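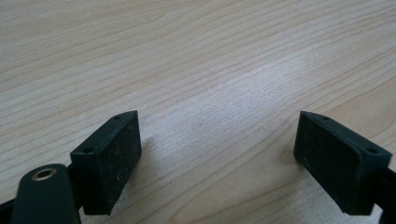 *The table top. Pale veneer, long grain lines.*

# Refinishing a veneered table top: how much can I safely sand?

**Posted by Francine Lachance, 9 Nov 2024**

I have a dining table bought second-hand in Mencombe. The top is a pale wood veneer, either maple or birch, I can't tell which. The underside has a paper label reading "Skodimden" and nothing else of use. The seller thought it had been lacquered at the factory and never touched again.

The finish has gone in two ways. Where the plates sit it has turned slightly rough, and a damp cloth leaves a dull mark that takes an hour or so to fade. Near one end there is a white ring from a mug, 5 cm or so inside the edge. The wood itself is sound as far as I can tell. No lifting at the corners, no bubbles when I tap across it.

I would like to take off the old finish and put on something that stands up to daily use without turning the wood yellow. My points of doubt are:

- whether to sand or use a chemical stripper
- which grit to start on, given that I don't know how thick the veneer is
- whether a hardwax oil or a water-based varnish is the better choice for a pale wood

I own a random orbit sander (125 mm pad) and a cabinet scraper that I am not very good with. The table can stay out of use until February if need be.

---

**Garnet Gauthier**

Find out the thickness first. Look at the edge of the top from underneath, or at any screw hole or cut-out where the layers show. Factory veneer on tables of this type is commonly about 0.6 mm, and older work can be thicker. If the edge is lipped with solid wood you won't see the layers there, so take off one of the leg brackets and look in the hole.

At 0.6 mm you have enough for one careful refinish and possibly a second. You do not have enough to sand out dents. Leave the dents.

I would strip it chemically and keep the sander for the last stage. Procedure:

1. Test a patch on the underside if that face is veneered too. If it isn't, use the least visible corner of the top.
2. Brush on a gel stripper and leave it for the time given on the tin. Work in areas of a size you can clear before it dries.
3. Lift the softened finish with a plastic scraper, along the grain. A metal one will dig in.
4. Wash off with whatever the tin specifies. If it says water, use a wrung-out cloth and dry straight away. Standing water can get under the veneer at the joints.
5. Leave it for 2 days in a heated room.
6. Sand by hand with 180 grit on a cork block, following the grain, then 240. Vacuum between grits.

Keep the machine off the edges altogether. People go through at the edges because the pad tips, and once the layer below shows there is no repair short of a patch or new veneer.

The white ring may well be moisture trapped in the finish and could come off with it. A dark ring would be in the wood and would need oxalic acid.

On the finish: water-based varnish, matt or satin, three coats, with a light rub at 320 between coats. It stays closest to the bare colour. Solvent-based varnish will go amber on maple or birch and keep going. Hardwax oil is easier to patch, but the clear grades darken pale wood to the shade you see when you wipe it with a damp cloth. Some makers sell a version with a little white pigment that holds the colour better. Test whichever you pick on the same patch you used for the stripper.

Water-based products raise the grain. Either damp the surface and knock it back before the first coat, or accept that the first coat will feel rough and rub it down harder than the others.

---

**Prendell**

just sand it. i did a sideboard with 120 on an orbital and it came out fine, took an afternoon. stripper is messy and it stinks. you'll be able to tell when you're getting near the glue because the colour changes

---

**Garnet Gauthier**

By the time the colour changes you are through, or so close to it that the next grit will take you through. 120 on a machine is too coarse for a top of unknown thickness.

---

**Arsenault**

Agree with most of the longer answer. Two additions.

If you do use the random orbit sander, fit an interface pad only if the top is not flat. On a flat top it rounds over the edge. Use the lowest speed that still clears dust, draw pencil lines lightly across the surface, and stop as soon as they have gone.

Before stripping anything, try methylated spirit on a cotton bud in a hidden place. If the finish goes sticky within a minute or two it is probably shellac, and spirit with fine wire wool will take it off without stripper. On a factory table I'd expect no reaction, but the test costs nothing. Don't use the wire wool if you are going over to a water-based varnish, as bits left in the grain will rust. Use a nylon pad.

Allow the last coat a full week before hot plates, and longer in a cold room.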